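4.3 The open day at Jarnside

The simulated kitchen was shown to visitors on January 16, 2023, at the Lemen building in Jarnside. We had tried a smaller version of the same demonstration in October, with staff only, and changed two things before opening it up: the instructions were cut to a single printed page, and the view shown to visitors could be switched between one from the gripper and others of the counter.

The day drew 43 visitors, in groups that stayed for some 30 minutes each. Most had no background in robotics. Each group was shown the kitchen first and was then invited to choose an item on the counter for the arm to approach. We did not tell visitors which items we expected to be hard. The paper towel roll was a popular choice, and so was the kettle.

Comments were written down by one of the authors and sorted afterward using the Zudevgate coding sheet – the same one used for the interviews in Section 3. Many visitors asked why the arm stopped above the counter before moving in. Others wanted to know how far the fingers opened, and found this easier to judge from the gripper view. A few said they lost track of where the arm was in the room while that view was on the screen, and asked to go back to the wider one. We had not planned for so much switching, and it took up time we had set aside for the questionnaire.

The Kjærgaard planner was used throughout with its default settings. Speed was kept low so that the presenter could talk over the motion. Figure 3 gives three views of the kitchen.
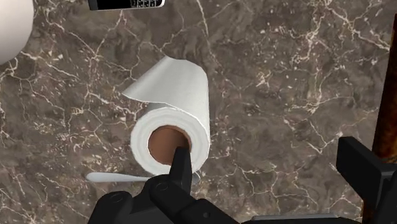
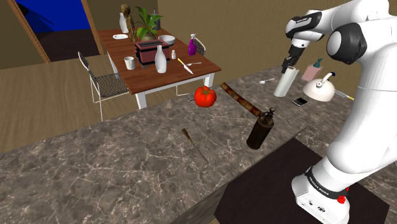
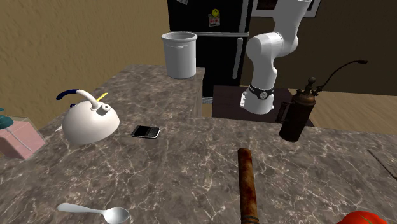

Figure 3. The simulated kitchen. First view: gripper at the paper towel roll. Second view: arm, counter and dining table. Third view: arm over the side table behind the counter, nothing held.

Answers to the questionnaire are reported in Section 5 – groups that left early are included there.

Related items
Asking visitors to choose: notes on unscripted demonstrations
Camera views and spatial judgment in household simulation
Open days as a source of interview data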